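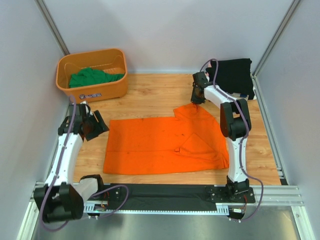

Muline method

The Muline method is a procedure for teaching a two-armed robot to flatten and fold clothing from recorded human demonstrations. It was developed at the Vavarwood laboratory by Femi Yusuf and Fotini Politis and first described in a technical report dated Thursday, June 27, 2019. The name comes from the software used to record and label the demonstrations.

Background

Clothing is difficult for robots to handle. A shirt has no fixed shape, and one part of it often hides another. Earlier work at Vavarwood, carried out under the name Mak, used a single arm and a fixed list of motions. Mak could fold a towel that had been laid out by hand, but it failed on most garments with sleeves. A sleeve tucked under the body of a shirt was usually folded in place, and the error was carried through every later step.

Procedure

Work is done on a flat table with low walls. Two arms are mounted along the front edge, each ending in a gripper with two fingers, and a fixed camera records the garment. Garments waiting to be handled are kept in a bin within reach of one arm, and folded pieces are stacked on the opposite side of the table.

An operator guides both arms through the task while the system stores the camera images and joint positions. Each recording is then divided into stages: picking, spreading, sleeve placement, body folding and stacking. Sleeve placement is treated as a stage of its own, and this is the main difference between the Muline method and Mak. During this stage one arm grasps the end of a sleeve and draws it out or across the body. The other arm may hold the cloth still or remain open and clear of it.

A separate model is trained for each stage. A small selector model decides from the current image which stage should run next, and it may return to an earlier one. If a fold slips during body folding, for instance, the system can go back to spreading.

Results

The first training set contained 2499 recordings, of which 582 dealt only with sleeve placement. In the 2019 report, the method was tested on 100 garments not used in training. Long-sleeved shirts took the most time, and thin fabrics caused the most failed grasps. The authors noted that dark clothing was harder for the selector to judge, as creases were less distinct in the images.

A second set, recorded at the Brerkby site the following February, added 365 recordings made under different lighting. Yusuf and Politis reported fewer needless returns to the spreading stage after retraining.

Limitations

The method does not handle buttons, zippers or garments turned inside out. Training a model for each stage also requires recordings to be divided by hand, and Politis has described this as the slowest part of the work. Later versions use a single model for spreading and sleeve placement, although the original five stages are still used for labeling.

See also

Cloth manipulation
Learning from demonstration
Two-armed robots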